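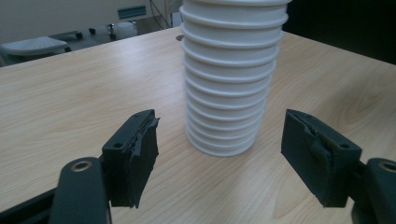 Chapter 5
Leave, Rest and the Duty Roster

A garrison lives by its roster. In this chapter we study how a company commander shares out guard duty, kitchen duty and leave, and what happens to discipline when the sharing is felt to be unfair.

Our main case is the camp at Hambridge, which held 3,683 soldiers in May. Captain Bình Trịnh kept the roster of one company there for nearly two years. His notes show that most complaints came from soldiers who learned of a change too late, also when the change was in their favour.

Before you read section 5.1, write down who may cancel a leave that is already signed. You will need your answer again on page 45.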